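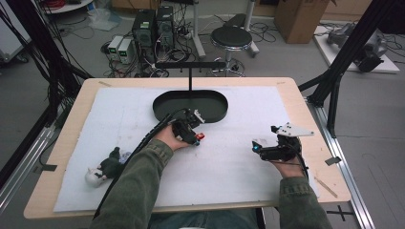

Skirthorpe Office - Front Desk and Facilities Help

Ticket: Label printer at the front desk skips every second label
Opened by: Ida Pfeiffer
Opened: 2021-12-14
Status: Waiting on part

Hi all, me again! The Drarkora label printer has started spitting out a blank between every good label. So I send one job with 12 visitor badges and end up with a long ribbon of stickers, half of them empty. It was fine last week. The only thing I know of that changed is the label stock, because we ran out of the old rolls and I opened the box from Chukwu that was sitting under the counter.

What I tried before bugging anyone:
Turned it off and on (of course).
Took the roll out and put it back in with the guides snug.
Printed from my laptop and then from the desk PC. Same thing both times.

Update, Ida
Mayuree Kaewmanee stopped by and asked if I'd run the calibration after switching rolls. I had not! You hold the feed button until the light blinks twice, then let go, and it pushes out a few labels while it measures the gap. Did that and got four good badges in a row, then a blank, then a good one, then two blanks. So better, but not fixed.

Update, Mayuree
Cleaned the gap sensor with a dry swab. There was a fair bit of sticky gunk on it, probably from the old rolls. Also found the driver on the desk PC set to the old label length, so I changed that to match the new stock. Test page was good. Leaving this open overnight.

Update, Ida
Big improvement - the whole morning batch came out clean. Then after lunch it started squeaking and the blanks came back. I opened the lid and the rubber roller is shiny and flat on one side, and the labels slip when you tug them. I'm guessing that's been coming for a while and the thicker stock just made it show.

Update, Mayuree
Agree on the roller. Ordered one through Hiltau, but they're saying January. Until then please print badges in short batches, and use the handwritten ones for walk-ins. The pens are in the top drawer.

Ida: Works for me. I'll post again when the roller gets here.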